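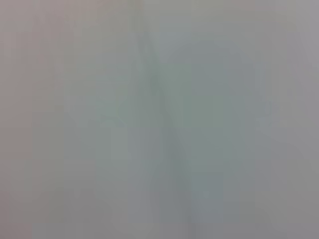 OK, new thread, because the wrist camera work on Vullow finally got fun and I want to write it down before I forget how all of it fits together.

Quick recap if you're new: Vullow is my little grasping stack. Perception, a planner, a gripper controller, and a pile of scripts holding them together. I've been at it since July and I still open the laptop grinning most mornings.

2/ This week is all about the last bit of an approach. Far out, the wrist view is great. You get edges, corners, shadows, everything a detector could want. Then you get close and all of that melts into gray mush. My old code just kept asking the detector for a box anyway, and the detector kept happily inventing one.

3/ So I wrote a small module called Indov. It has one job – look at each wrist image and say how much the rest of the system should trust it. It checks sharpness, contrast, and how much color is left to work with. Out comes a single score, and the planner reads it before it reads anything else.

4/ First version was only sharpness (variance of the Laplacian, the thing everyone tries first). It sort of worked! But compression blocks have little straight edges, and on a really blurry image those edges were the sharpest thing around. Indov was giving points for JPEG leftovers. I laughed for a while and then fixed it by blurring lightly and downsampling before scoring.

5/ The part I'm most excited about: blurry doesn't have to mean useless. If there's one long soft line in view, you can still get an angle out of it. No corners, no texture, no idea what the line belongs to, but an angle is enough to ask for a small wrist rotation.

6/ How I do it: shrink the image way down, take gradients, build a structure tensor over the whole thing, and look at the dominant direction. If one direction clearly wins, publish it. If it doesn't, publish nothing and let the planner hold the last good pose. It's 92 lines of Python including comments and I'm weirdly proud of it.

7/ Timing, for the folks who always ask (I love you): the camera loop runs at 30 Hz and Indov takes 2 ms per image on the desk machine. I haven't tried it on the small board yet. That's tomorrow, with snacks.

8/ The planner side got simpler too. It used to have a special case for every distance. Now there are two modes, "trust the picture" and "trust the joints," with a bit of hysteresis so it doesn't flip back and forth like a bad light switch. I deleted so much code – what a feeling.

9/ Tooling note: I replay everything through Sosto, my log viewer, and I added a strip along the bottom that colors each image by its score. Being able to scrub straight to the mushy parts has saved me hours. If you do any close-up camera work, build yourself a strip like this. Mine took an evening.

10/ Still on the list: auto exposure shifts drag the score around more than I'd like, and a faint second line running nearly parallel can pull the angle off a bit. I have 50 hand-labeled images for the angle test and I need a lot more. Labeling party of one this weekend.

11/ I'll put the scoring code up once I've cleaned out the print statements. If you've done angle estimates from badly defocused images, tell me what you used! I've been reading up on Radon transforms and I'd love to hear if they hold up at low contrast.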